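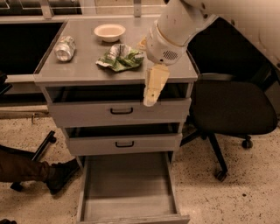
Three-drawer metal cabinet, with a small bowl and a crumpled snack wrapper on top.

Drawer pedestal

A drawer pedestal (also called a mobile pedestal, a desk pedestal, or in my office just "the ped") is a low cabinet of stacked drawers that lives under or next to a desk. I've been writing up office furniture for the Atdale Household Wiki since January, and this is the entry I was looking forward to most, because I love these things!

Construction

Most are made of folded sheet steel with a powder-coat finish, usually in gray, white or black. Two shallow drawers over one deep one is a very common layout, the deep one being for hanging files, though plenty come with three drawers of the same height. Mine is a Nolter, bought used from a shop called Nillolmont, and it's 41 cm wide. Handles are either a bar screwed to the front or a lip folded into the metal. I prefer a bar (you can hook a finger in it with a coffee in the other hand).

Casters are standard on the mobile kind. Better ones have a little fifth wheel under the bottom drawer, so the whole cabinet doesn't tip forward when you pull a heavy drawer all the way out.
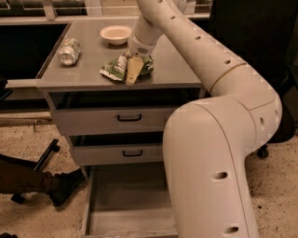

The top is where the trouble starts. It's flat, it's right at elbow height when you're sitting, and so it collects lunch. Cans, wrappers, the bowl you meant to take back to the kitchen – give it one busy week! A raised edge helps keep pens from rolling off, but it also holds crumbs, and you'll want a damp cloth for the corners.

Locks and runners

Many models have a single lock that closes all the drawers at once. Some also have an anti-tilt bar that lets you open only one drawer at a time. Roller runners are cheap and a bit rattly, while ball-bearing runners cost more and glide beautifully.
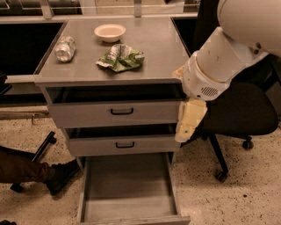
Can I use the bottom drawer for snacks and recycling?
Snacks are fine if they're sealed. Rinse cans and bottles first and empty the drawer often, or line it with a paper bag you can lift straight out.

Everyday use

My coworker Chaltu Weldu keeps stationery in the top drawer, cables in the middle and anything edible at the bottom, and I copied her system completely.

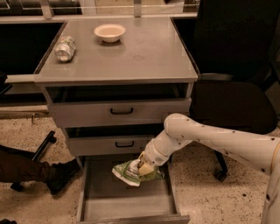 Wrappers are the one thing I'd keep moving along to a proper trash can, as they leave a smell of chips in the metal that hangs on for ages. Baking soda in a saucer, left in the closed drawer for 2 days, got rid of it for me.

See also: Desk; Filing cabinet; Caster
Last edited 25 September 2026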